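Budget thread for anyone pricing out a two-arm humanoid station this fiscal year. We closed our equipment request on September 8, 2021 for the last one and I am now rewriting it from scratch, so these are my notes on what the old spreadsheet missed.

1/ The robot quote is the easy line. One vendor, one number, one lead time. Hands are quoted separately by most integrators, and a quote that says "upper body" often stops at the wrist flange. Ask for the hands as their own line item, per side.

2/ Buy hands on repair terms. Purkari quoted us a lower unit price and a 17 week turnaround on finger repairs. Justholm was higher on the unit and 3 weeks on repairs. We took Justholm. A station with one working hand can't run most of our task list.

3/ Fingertips are a consumable. Put them under supplies, not capital, or every replacement needs a capital amendment. Our allowance is $531 per quarter. Small glossy packets are harder on tips than anything else we handle. 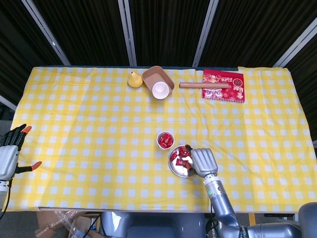

Candy pick, right hand, steel plate.

4/ Props. Ours are grocery and party-store items: paper cups, wrapped candy, a rolling pin, a pear, a checked tablecloth. Cheap, but they go on a purchasing card, and the card has a monthly cap that somebody else is also spending against. Reserve the amount in writing.

5/ Buy 2 of every prop that could be discontinued. Printed cups and seasonal packaging change without notice, and then your March results and your fall results aren't on the same objects.

6/ Cable management was zero dollars in the old request. It should have been a line. Arm cables, power, network, strain relief, floor covers. Rigoberto Mosquera did our revised estimate and it came in at more than the table and backdrop combined.

7/ Backdrop: dark pleated curtain on a metal frame. Get the frame dimensions before you order fabric. Goodwin sells both but ships them from different warehouses, so plan on two receiving dates.
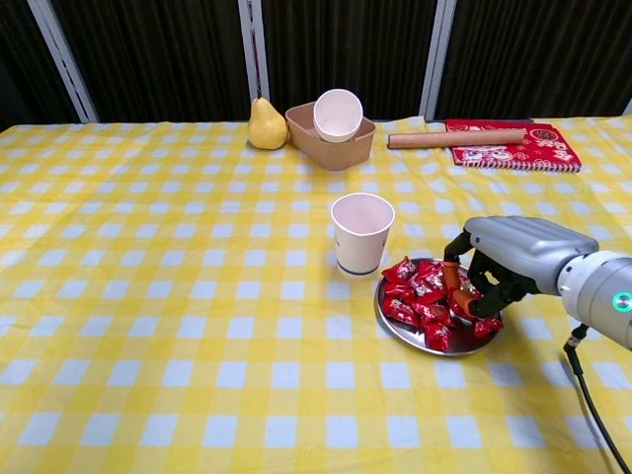
8/ Operator hours are the number reviewers cut first. A pick on a pile of crinkled wrappers takes longer to set up than to run, because the pile has to be rebuilt between attempts. Budget reset time as its own row, with its own rate, and attach a timing sheet.

9/ Service contract: check whether the clock starts at shipment or at acceptance. Ours started at shipment. Freight and site prep used up a good part of the first year's coverage.

10/ Software. The Clostodora license is per controller, not per arm. Confirm that in the quote. The sales sheet we were given could be read either way and the difference is a full seat.

11/ Spares I would order on day one: one set of tips per hand, one wrist cable per side, one emergency stop pendant. I would leave a spare forearm off the first request. It can go in year two, once there is a failure log to point at.

12/ Template columns if you want to copy them: item, capital or supply, quote expiration, lead time, repair time, who signs. The quote expiration column is the one I check most often.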